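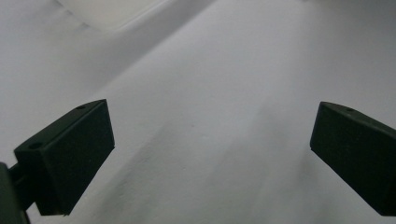
Gripper fingers over a pale surface.

About Porico

Porico makes moulded rubber and polyurethane parts for pumps, conveyors and mining equipment. We work from a customer's drawing or from a worn part if no drawing exists. Most orders are for seals, bushes, rollers and scraper blades.

The company was started by Shoshana Quintanilla in a rented shed on the Scanlon road and moved to its present site in Votville when the second press arrived. She still does the quoting. There are 28 people on the payroll, 15 of them on the moulding floor.

Our tool store holds 3,497 moulds. Customers' moulds stay the property of the customer and are kept free of charge while they are in regular use. After a long gap we will write and ask what you would like done with yours.

In July we took over the Skeletis range of screen mounts, including the tooling and the old part numbers. You can keep ordering by those numbers and the colour coding has not changed.

Repeat orders normally go out faster than new work, as a new mould has to be cut and a trial part approved first. We don't have a minimum order, but there is a set-up charge on short runs.

Counter sales and pickups are at the rear gate off the laneway. Please ring before bringing a truck.

Page updated 2020-11-16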